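# Folding table, black T-shirts

These are the laundry pages from Drakdale. The room handles 1,368 shirts in a busy month, nearly all of them plain black or close to it. Kanini Wanyama set up the tables and wrote the folding notes.

A shirt starts flat on the white tabletop, held by its two upper corners. The body should hang straight from the shoulders before any fold is made. 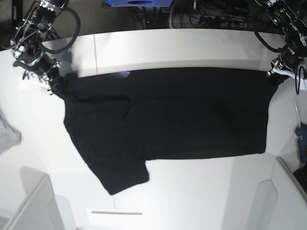 Black jersey hides creases until the light is right. Kanini keeps the tables white so the hem and sleeves are easy to find, even late in the afternoon. Shirts that come in twisted get a shake first – one is usually enough.

Dark fabric against a white wall is easier to judge than dark fabric against anything else. The old room at Meleck had gray paint, and sorting was slower there.

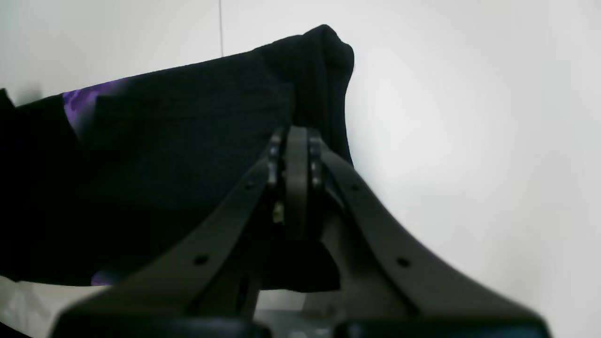 Sleeves go in before the sides. On the smaller sizes the sleeve reaches almost to the middle, and the fold has to be kept shallow or it leaves a lump under the collar.

Small wrinkles are smoothed by hand toward the hem. Pressing is only done for the Kelow order, which is 40 shirts and goes out on hangers.
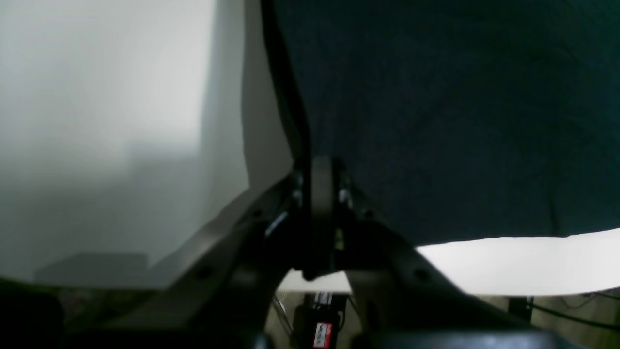
Finished shirts are stacked with the collars all facing the same way. A stack of 38 fits one shelf. Anything with a loose thread is set aside and mended in December, when the room is quiet.

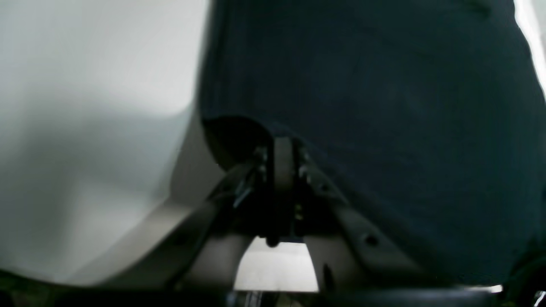
Dark cloth on the pale work surface, with a raised fold near the left corner.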